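The public library in Flalmont will keep its reading room open until 9 p.m. on weeknights starting in October, after the town council agreed to pay for the extra hours through the end of the school year.

The vote ends a long argument over what to do with the building after the old bus depot across the street closed. Evening visits dropped when the last buses moved to Terkitz Road, and the library cut back to a 5 p.m. closing time. Residents who work during the day have complained about it ever since.

"I get off at 4:45 and it takes me half an hour to get across town," said Mỹ Khúc, who brought the petition to the council. "By the time I parked, the lights were off. I was paying for a library I could only use on my lunch break, and my lunch break is 30 minutes."

Khúc runs the alterations counter at Triệu, the fabric and tailoring shop on Jimow Street. She kept the petition beside the register through the spring and took it to two school concerts. She said most people signed without needing to be talked into it, although several wanted to discuss parking first.

Under the plan, the reading room, the restrooms and the front desk will stay open for 4 more hours each weeknight. The children's room and the local history room will close at 5 p.m. as they do now. Weekend hours stay the same.

Library director Kobina Akpalu told the council that opening the whole building would have meant hiring for three desks. Keeping people on one floor brings that down to a single desk and one person shelving.

"We can do one floor well," Akpalu said. "If I open the second floor, I need somebody on the second floor. The stairs are at the back and you can't see them from the desk."

Akpalu said the library will hire two part-time clerks, each working 20 hours a week. The jobs will be posted at the front desk and on the town's website. Applicants need a high school diploma and must be able to lift a full book bin. Evening experience is preferred, and the library will train people on its checkout system. Current staff were offered the shifts first, and one page has asked to move to evenings.

The reading room itself is getting a modest update before the new hours begin. The long oak tables from the original building were too heavy to move for events and too low for many wheelchairs, and they have been sold. Lighter tables in a pale wood finish will take their place. The carpet stays for now, though the council has asked for a price on replacing the section by the entrance, where the seams have started to lift.

Pale wood tabletops and black metal

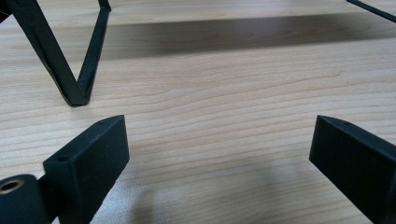
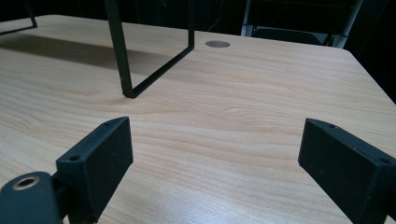
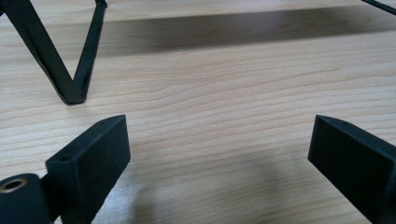

Electrical work is the larger part of the job. The reading room was wired when few people carried anything that needed charging, and its outlets are all along the north wall. Patrons have been running cords across the walkway, a practice the fire inspector flagged in his last report. The contractor will add floor outlets in the middle of the room and replace the ceiling lights, several of which buzz.

The room will close for 6 days while that work is done. During that time, holds can be picked up at the side door on Jimow Street, and the newspapers will be moved to the lobby. The book drop will stay open. Anything due during the closure will be renewed automatically, with no late charges.

Council members spent most of their discussion on heating. The building has one boiler and no way to shut off individual floors, so staying open later means warming the second floor as well, even with nobody on it. One member asked whether the evening hours could be limited to the warmer months. Akpalu said that would leave out most of the school year, when demand for table space is highest.

The council settled on a review in the spring. The library will report how many people come in after 5 p.m., which services they use and what the heating bills look like compared with last winter. If the numbers are poor, the council can end the late hours when the school year does. If they hold up, the cost will be folded into the regular library budget.

Several residents spoke before the vote. A retired machinist said he wanted a quiet place to read that was not his kitchen. A mother of two high school students said the only other place with free internet after dinner is the laundromat, and the machines are loud. One man opposed the plan and said the money should go to Terkitz Road, where the shoulder has been washing out near the culvert. The council chair said road repairs come from a different fund, and that the culvert is on the list for next summer.

Parking came up as well. The lot behind the library is shared with the credit union, whose customers have the first two rows until 6 p.m. After that, any space can be used. The bus company has not agreed to bring a stop back to the old depot corner. Its nearest evening stop is at Terkitz Road and Mill, a ten-minute walk that has a sidewalk on only one side. The town will ask again when the bus schedule is redrawn in the winter.

Khúc said she would like to see the stop return but did not want to hold up the library hours over it.

"People can share a ride for now," she said. "A few of us from the store already do. Get the doors open and then we can fight about the bus."

Some programs will move into the new time slot. The citizenship class, which has been meeting in the basement of the Methodist church, will use the east end of the reading room one night a week. Tax help will be offered there beginning in February. The knitting group asked for a regular evening and was told it could have one as long as the talking stays at the far end of the room. The chess club will keep its afternoon meeting in the children's room, where the boards are stored.

Public computers will be available until 8:45 p.m., when they shut down for the night. Printing stops at the same time. The one-hour limit will remain in place when others are waiting, and patrons can still reserve a computer by phone.

Children under 12 must have an adult with them after 5 p.m. Akpalu said the rule matches the one already used on weekends and is mainly about the ride home. In past years, staff sometimes stayed late with a child whose parent had mixed up the closing time. A notice will go home with elementary school students in September, and the front desk will have copies.

Food rules are not changing. Drinks with lids are allowed in the reading room, and meals are not. The vending machine in the lobby is out of order and will be removed during the electrical work. The council did not set aside money for a new one.

The library is also looking for donated desk lamps in working condition, with cords and plugs intact. They can be left at the front desk during regular hours. Please do not put them in the book drop.

Questions about the new hours or the clerk positions can be taken to the front desk or raised at the next library board meeting, which begins at 7 p.m. in the town hall annex. The board will also take up a request from the historical society to borrow the 1911 street map for its winter exhibit.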